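장비 예산 짜기, 세 번째 이야기

2023년 7월 3일

지난 글 올리고 나서 한동안 조용했죠. 그동안 엑셀 파일만 붙들고 살았어요. 하반기에 팔 한 대랑 그리퍼를 들이려면 품의를 이번 달 안에 올려야 하는데, 시뮬레이션에서 뭘 집을 수 있고 뭘 못 집는지 먼저 정리가 돼야 견적도 제대로 받을 수 있거든요. 그래서 요즘은 식탁 치우기 작업만 줄기차게 돌리고 있습니다.

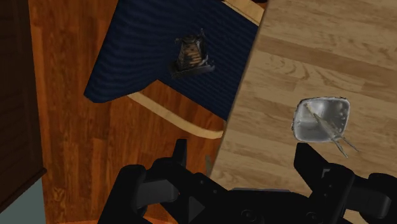
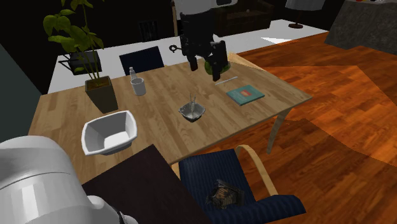 둘 다 같은 방, 같은 식탁이고 두 번째에서는 초록색 둥근 물체를 집고 있어요.

지난 글에 달린 댓글부터 옮길게요. 닉네임 Anozie 님이 남겨 주신 건데, 팔 값만 보고 예산을 잡으면 반드시 모자란다, 본인은 그리퍼 손가락 교체품이랑 케이블, 비상정지 버튼 같은 걸 빼먹었다가 연말에 추가 품의를 두 번이나 올렸다고 하시더라고요. 읽는 순간 뜨끔했어요ㅠㅠ 제 엑셀에도 딱 그 칸이 없었거든요! 바로 시트 하나 새로 만들었습니다.

그래서 지금 제 예산표가 어떻게 생겼냐면요. 전체 한도가 2168만 원이에요(왜 이렇게 애매한 숫자냐고 물으시면, 작년에 쓰고 남은 돈이 합쳐져서 그렇습니다). 여기서 팔은 일단 빼놓고 생각할게요. 견적이 두 군데서 왔는데 차이가 커서 아직 고민 중이에요. 그리퍼는 482만 원짜리를 보고 있고, 소모품이랑 예비 손가락으로 100만 원을 새로 잡았어요. 댓글 아니었으면 0원이었을 칸이죠. 작업대, 조명, 바닥 고정용 판까지 합치면 거의 300만 원이 또 나가고요. 작업대가 이렇게 비쌀 일인가 싶은데, 흔들리는 책상에 팔을 올려 놓을 수는 없으니까 이건 안 깎기로 했어요.

견적 준 두 곳은 Prindura랑 Skutville이에요. Prindura는 답장이 정말 빨라요. 오전에 메일 보냈는데 점심 먹고 오니까 PDF가 와 있더라고요. 대신 설치비가 따로고, 교육비도 따로고, 심지어 제어기 연장 케이블도 따로예요. Skutville은 팔 자체는 더 비싼데 설치랑 하루 교육이 들어 있어요. 문제는 납기입니다. 지금 주문해도 11월이래요, 11월! 그 사이에 저는 시뮬레이터 안에서만 살아야 하는 거죠.

그리퍼는 두 손가락짜리로 마음을 굳혔어요. 처음엔 손가락 많은 손 모양에 혹했는데(영상 보면 진짜 멋있잖아요), 제가 시킬 일을 쭉 적어 보니까 컵 옮기기, 그릇 옮기기, 둥근 거 집어서 다른 데 놓기, 이런 것뿐이더라고요. 그 정도면 두 손가락으로 시작해도 될 것 같아요. 포크처럼 가느다란 물건이 걱정이긴 한데, 그건 손가락 끝 패드를 바꿔 가면서 시험해 볼 생각이에요. 예비 손가락 칸이 생겼으니까 이제 마음 놓고 바꿔 끼울 수 있고요ㅎㅎ

아, 그리고 중고도 알아봤어요. Prendbridge라는 장비 중개 사이트에 비슷한 급의 팔이 올라와 있길래 혹해서 문의를 넣었는데, 보증이 없고 제어기 버전도 확인이 안 된대요. 가격은 참 착했는데… 회사 돈으로 사는 거라 고장 나면 설명할 자신이 없어서 접었습니다. 개인 돈이었으면 질렀을지도 몰라요.

품의서 쓰시는 분들께 하나만 더 적어 두자면, 견적 유효기간을 꼭 보세요. 저는 첫 견적이 30일짜리인 걸 모르고 천천히 검토하다가 다시 받았는데 금액이 올라 있었어요. 배송비가 포함인지, 부가세가 별도인지도 업체마다 적는 자리가 달라서 저는 그냥 표에 칸을 따로 만들고 빈칸이면 무조건 전화해서 물어봅니다. 전화 싫어하는 저도 이건 해요.

소프트웨어 라이선스도 아직 물음표예요. 첫해는 무료라는데 둘째 해 금액을 물어봐도 담당자 확인 후 연락 주겠다는 말만 두 번 들었어요. 이번 주 안에 답이 안 오면 예비비 칸에 넉넉하게 넣고 올리려고요. 예비비가 너무 크면 위에서 깎자고 할 텐데, 그때는 라이선스 메일 주고받은 걸 그대로 첨부할 겁니다.

다음 글에는 팔을 어디서 사기로 했는지 쓸 수 있으면 좋겠네요. 혹시 두 손가락 그리퍼 쓰시는 분들, 패드 재질은 뭘로 쓰시는지 댓글 좀 부탁드려요. 실리콘이 좋다는 분도 있고 금방 닳는다는 분도 있어서 주문을 못 넣고 있어요!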